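Collecting examples at home: a conversation with the data lead at Posteck

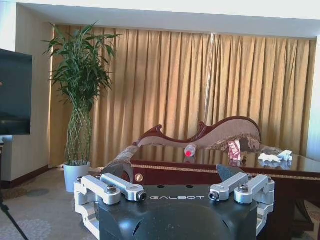

Wrist camera view of a tabletop task, with bottle, paper box and tissues on a glossy surface.

Posteck runs its collection work out of a small office in Cloltholm, but most of the recordings are made in furnished living rooms. The company supplies manipulation data to Nalau, a learning system meant to handle household clearing tasks. We spoke with the engineer who leads the collection team. The conversation has been shortened.

The current set, called Fikre, covers low tables and their contents. The target is 2,000 accepted episodes from 16 rooms. "Accepted is the word that matters," the engineer said. "An episode is one attempt at one instruction, from the first motion command to the arm returning to its start pose. If the video and the joint log disagree on timing, we drop it."

Operators control the arm remotely and see mainly the wrist view. The engineer considers that a useful restriction. "The policy will have the wrist view at run time. If the operator leans over to look behind an object, the recording contains a decision the model has no way to explain from its inputs."

Glossy tabletops get a separate tag in the set. "A reflected bottle gives you a second edge below the real one. Early models closed the fingers too low. We could have put a cloth over every table, but people don't live that way. We recorded more of them."

Clear plastic is tagged as well, and so is anything that deforms. Asked which object causes the most trouble, the engineer named tissues. "A crumpled tissue has no fixed shape, so you can't reuse a grasp. Two tissues close together are worse. The instruction says pick up one, and the fingers can easily take both. We label that as a failure and keep it."

Failures make up a planned share of Fikre. Each is given one of 11 codes, among them double pick, slip, early release and contact with furniture. Operators assign the code directly after the episode, and a second person checks it against the video.

Lighting is left as found. Curtains may be open or closed, and the state is written into the room sheet. "Backlight through a curtain shifts the exposure when the wrist tilts up. We lock exposure for half of the episodes in each room and leave it automatic for the rest."

A full session lasts one working day, with object positions changed after every 22 episodes. The engineer would like shorter intervals. "In January we compared the two schedules. More layouts with fewer repeats gave better results on tables the model had not seen. The cost is operator time, and we are still working out how much of it we can spend."

The next set will add drawers and small knobs.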